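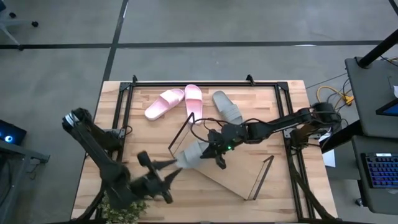

August 1, 2023
By Elif Naz Işık

Handout 2: Sorting and Pairing Footwear

This handout goes with the second session of the household and stockroom course. Bring it with you, since the practical uses the same order of work. Nermin Yalçınkaya's notes on shelving follow in the next handout and are not repeated here.

1. What counts as a pair

A pair is one left and one right of the same model, color and size. Slides cause more mistakes than laced shoes do. The two sides look nearly alike from above, and two lefts set next to each other can pass for a pair if you work fast. Look at the curve of the footbed. The inner edge is straighter and the outer edge bows out.

Pale colors need a second look. Pale pink and light gray are easy to tell apart in daylight and much less easy under a warm bulb in a hallway. If the light is poor, go by the strap first. A ribbed strap and a plain one can be told apart by touch.

Size is usually molded into the sole or printed on the footbed. Printed sizes wear off under the heel. When there is nothing left to read, hold the two soles together and compare the length at the toe.

2. The table

Use a table at hip height with nothing stored on the part you work on. A wooden top is fine. Wipe it before you start and again after you finish, as soles carry grit. Students who sort on the floor tend to slow down after the first box, and their rows drift.

Pick a slide up by the strap. It keeps your fingers off the sole and lets you turn the slide over to check the underside without changing your grip.

3. Order of work

Empty the box or basket completely before you match anything. Then:

Lay the slides out in one row, sole down.
Turn them all so the toes point the same way, away from you.
Bring matching colors next to each other.
Check left and right within each color.
Check size.
Close the gap between the two slides of a pair and leave a hand's width before the next pair.

Do not straighten as you go. Put everything down first, even crooked, and square up the row at the end. It is quicker with four slides and a great deal quicker with forty.

A single with no partner goes to the far right end of the row. Leave it there until the box is finished - most partners show up near the bottom.

4. Home and stockroom

At home the row is normally the finished result. Pairs stay by the door, toes to the wall, with the ones used daily at the near end. Wet slides should stand on their side against the wall until the footbed is dry.

In a stockroom the row is only a step. At the Tradero warehouse, where our November group did its placement, a returns bay takes in 800 pairs in a busy week, and each pair is banded through the straps before it goes on a shelf. The band goes around both straps once. Twice leaves a mark on soft foam. Singles are logged under the bin number, which for that bay is 2354, and held for 23 days.

5. For next time

Sort the footwear at your own front door using the order in section 3. Write down where you had to go back and which step you had skipped. Half a page is enough. Read the Bayram chapter on hall storage up to the part on racks.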